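I started on the craft table again last night, which those of you who have been reading for a while will know is something I announce every spring and then wander away from by May. But I had a cup of tea and the radio on, and Halima had gone up to bed early, so there was no excuse left really.

The table itself is the one we brought with us from the old house in Flumcombe, and I love it more than is sensible. Pale wood, nice and wide, a bit scratched at the end where I do my cutting. The trouble is I hardly ever see it! Things land on it. Glue, paint, ribbon, the scissors I bought because I couldn't find the other scissors, a whole bag of felt scraps that Femi Abubakar passed on to me when she moved (thank you Femi, I'm still finding pink fluff in my slippers).

So my method this year is to take everything off, every last bit of it, and put things back one at a time. Only one! I pick it up, I ask whether it still works and whether I'd go looking for it if it were gone, and then it goes in the tray, in the give-away box or in the trash. It's slow. I did the whole of the left side and it took me until nearly eleven, but I spent a good part of that reading the backs of old seed packets, so don't let me put you off.

The small bottles are the worst of it. I had 13 of them by the time I'd gone through the drawer as well, glues and paints and little oils with pointed tips, and half had lost their labels years ago. Houda Fawzy told me to squeeze a drop of each onto a scrap of card and write next to it what I think it is, then leave the card overnight. I've done that now and it's a wonderful tip. Two were completely solid. One was fabric glue I'd replaced twice, and I felt a bit silly about that, I'll admit.

What I keep from that lot is going to stand up in an old cutlery tray with the caps all facing the same way, and anything blue goes at the front, for no reason except that I like blue and it's my table. I did look at one of those spinning organizers from Butwood, very handsome, but I know myself and I would only fill it with more glue.

Tonight I want to tackle the right side, which is mostly paper. Wrapping paper, tissue paper, the pattern for the apron I promised Oluwatosin and haven't cut out yet (I'm sorry, Oluwatosin, it's next on the list, and I've even found the bias tape). If I get through that before supper I'll give the wood a good wipe and a bit of wax, and then on the weekend we can sit down at it together and make something, with room for our elbows for once. 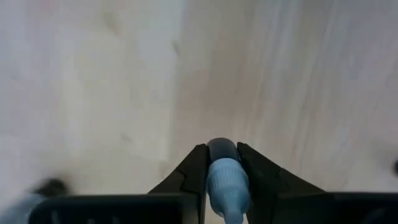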